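Speaker notes: Running the front of a small community theater
Farzana Sheikh, September 15, 2021

We use cookies to remember your preferences. By continuing to read this page you accept our cookie policy. Accept / Manage settings

Opening

Thank the hosts. Say who I am: front-of-house manager at the Jorelia, 154 seats, one lobby, one box office window. Before that I did six years at the Skutley, which was bigger and had paid ushers.

The talk is on what happens between the street door and the seat. Lighting, sets and casting are covered by the next speaker.

Ask for hands: who has run a house on opening night with two people? Wait for the hands. It is usually most of the room.

The first half hour

Doors open 30 minutes before curtain. At the Jorelia the audience comes in two waves. The early group wants to sit down right away, and a lot of them are older or have come by bus. The second group arrives in the last eight minutes and wants a drink.

We used to open the house and the lobby bar at the same time. That put one usher on tickets and one on drinks, and neither could leave. Now the bar opens ten minutes later. The line at the door is shorter and bar sales have stayed level.

Mention the chalk line on the lobby floor. It marks where the ticket line turns so it doesn't block the restrooms. It gets redrawn every run.
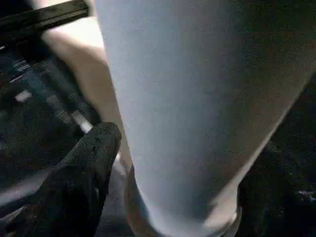
Smooth, pale, and rounded at the base.

Seating

Fixed rows first, then the loose chairs. Our back two rows are loose so we can take them out for wheelchair users. When a booking changes, the box office writes it on the seating sheet in red and the usher moves the chairs before the doors open. Do not move chairs with people already in the row.

Row letters go on the floor as well as on the end seats. People look down when the lights are low.

Late arrivals. Our rule is that they wait for the first scene change. The director gives us the cue in writing during tech week. If there is no cue in writing, ask again. I had one show with no scene change at all, and we ended up using a loud thunder effect at minute 14.

(Slow down. This is where people take notes.)

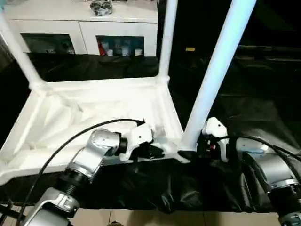
Should latecomers be taken to the seats they paid for?
Put them in the back row until intermission, then let them move. Tell them this at the door so they don't argue about it in the aisle.

Money

Give the real numbers. People ask for them anyway. Last season we spent $3,000 on front of house, not counting wages. Of that, $800 went to printed programs. We cut the program from 12 pages to four and put the long biographies on the lobby wall. We had two complaints, both from actors.

Ticket stock and the card reader are the next largest items. We changed ticketing systems in June and moved our mailing list over by hand, 241 addresses that the old system would not export. If you are planning a change, ask about export before you sign.

Skip this part if running late: the story of the Yordanov evening, when the whole house was booked by one family and we had no seating sheet.

Intermission

Fifteen minutes on paper, 18 in practice. First bell at ten, second at 13. The stage manager does not call places until front of house says the lobby is clear. Write that down and have both people sign it. We had a season where each side thought the other one was deciding.

Restrooms are the real limit. We have three stalls. No amount of bell ringing changes that, so plan your second act start around it.

Pre-ordered drinks work well. Names on slips, slips under glasses, alphabetical from the left.

Drink of water. Check the clock. Should be at 22 minutes. 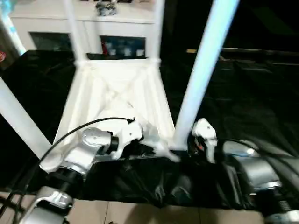 Closing the house

Walk every row from the back to the front. Tip the seats up as you go. Lost property goes in the box office with the date and row on a tag, and we keep it until the end of the run.

Count the cash with two people in the room. Lock the side door before the front door.

The Dredell group has a one-page closing checklist that they let us copy. I have paper copies with me. Hand them out at the end or people will read them while I talk.

Questions, ten minutes. If asked about union rules, I don't know them well enough, so pass it to the panel.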